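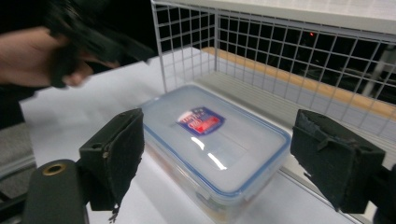
Foam pads again. Second set this month on the bench 3 grippers and they're shredding at the edges same as the last. Opened this as Medium, bumping to High because packing is now waiting on us. Picks on lidded tubs are the problem, the clear ones with the frosted lid and blue rim. Left pad frayed at the lower corner with threads hanging, right one ripped along the top and peeling. Boxes and pouches still ok as far as I know.

Site: Rirdale, kitting
Category: hand tools / end of arm
Reported by: kitting lead, first shift
Status: Open, waiting on parts

6:40 am
Operators say the tub twists when they lift. Two of them have gone back to bare hands for tubs and only use the gripper for everything else. Means those picks don't get logged and the Druria cell gets nothing to learn from. Not blaming anyone, they have a rate to hit and the tool is slowing them down.

7:15 am
Checked the log. 3,470 picks on this pad set. Enache spec sheet in the binder doesn't give a life for the foam, just says "replace when worn". Worn how much?? Need a number we can put on the weekly check.

7:50 am
Swapped left and right pads as a test. No change. Put them back.

8:30 am
Lid rim might be what's chewing the foam. Closing on the rim instead of the body puts all the squeeze on a thin line. Asked first shift to go lower on the tub. They can, but it means bending the wrist more and one person already has a sore wrist from last week. Stopped asking. That needs to go to the safety rep before we tell anybody to change grip.

9:05 am
Supervisor question, copying here so it doesn't get lost: does the rate target still apply while people are on the grippers? Answer from Rimska project office was yes, 80 percent of the normal rate. Floor was told in February there'd be no target durring the recording weeks. Those are two different answers. Please somebody pick one and post it by the time clock.

10:20 am
Went through drops since pads went in. 127, roughly half on tubs. Before that hardly anyone wrote drops down so can't compare. Drop sheet is now clipped at each bench, just make a tick, no names on it. A few people were worried it counts against them. It does not, and I said so at the huddle.

11:45 am
Tried the thin rubber from the old suction jig, taped over the foam. Grips fine but leaves a mark on the lids. Took it off.

1:10 pm
Enache called back. They have a denser foam, no cost for a trial set, ships tomorrow. Asked for enough for all benches plus spares. Also asked for screw-on pads instead of glued, scraping glue takes me most of a break every time.

Workaround until then: tubs by hand, mark them MANUAL on the screen. Don't force it with the gripper.

Still open:
- rate answer in writing
- wrist complaint to safety rep, not sent yet
- who changes pads on second shift, I'm not there and no one's been trained on it

Leaving at High.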